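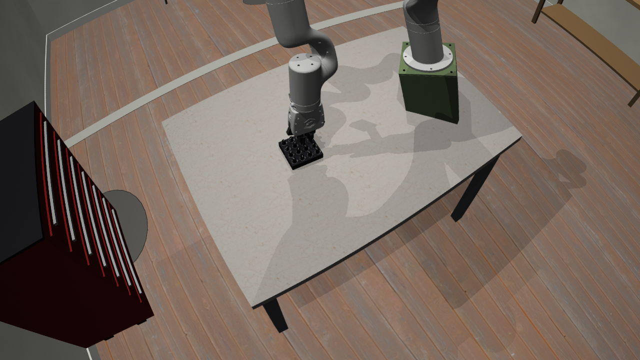 The water main under Gustdale's Mill Street gave way shortly before 5 a.m. on a Tuesday in December, and by sunrise the water was over the curb from the bakery to the post office. The town's water superintendent had been up since the first call. He agreed to talk a few weeks later, on condition that his name be left out, at a desk in the pump house on the Delham road.

"The pressure alarm is what got me up," he said. "Then a police officer called and said there was a hole in the street and it was getting bigger. I told him to keep everybody off the pavement until we knew what was under it."

The hole ended up 9 feet across. Two businesses had water in their basements, and 41 homes and apartments lost service. The street stayed closed between the bridge and the school for 7 days.

He said finding the break was easy. Shutting it off was harder. The nearest valve was under a layer of asphalt from a paving job years back, and the one after that would not turn.

"You put a key on a valve that hasn't moved in that long and you have a choice," he said. "You can lean on it and maybe snap the stem, or you can go up the line and shut off more people. We went up the line. I would do it again, but I know there were folks on Alder Court who had nothing to do with Mill Street and couldn't make coffee."

The crew had the flow stopped by 7:30. They could not dig right away, because a gas line runs alongside the main and the gas company had to mark it first. The locator was coming from Delham and got stuck behind a school bus, which the superintendent still brings up.

The pipe was cast iron. He keeps the broken piece on the floor by the door and nudged it with his boot while he talked. The crack runs most of the way around.

"That's a beam break," he said. "The ground moves under the pipe, or washes out, and the pipe is holding up the street by itself. Cold weather doesn't help. I couldn't tell you which day it started."

A boil notice went out that morning and was lifted on Friday after the second set of samples came back clean. Some residents said they heard about it from neighbors and never got the automated call. He said that complaint was fair. The phone list is built from billing accounts, and renters often aren't on it.

"If your landlord pays the water, your landlord gets the call," he said. "He could be in Florida. We're adding a form so anybody at an address can sign up. It should have been done before."

Asked about the rest of the line, he took out a map with the Mill Street main drawn in red. The town replaced one block of it while the trench was open. The remainder, up to the Xu warehouse, is in the budget request for next year, along with new valves at both ends.

"They'll ask me if it can wait," he said. "I'll tell them it might last another 20 years or it might go tonight. I don't have a better answer than that."

The temporary patch on Mill Street is gravel and cold mix, and it has already settled some near the post office. Drivers should expect a bump there until the paving plants open in spring.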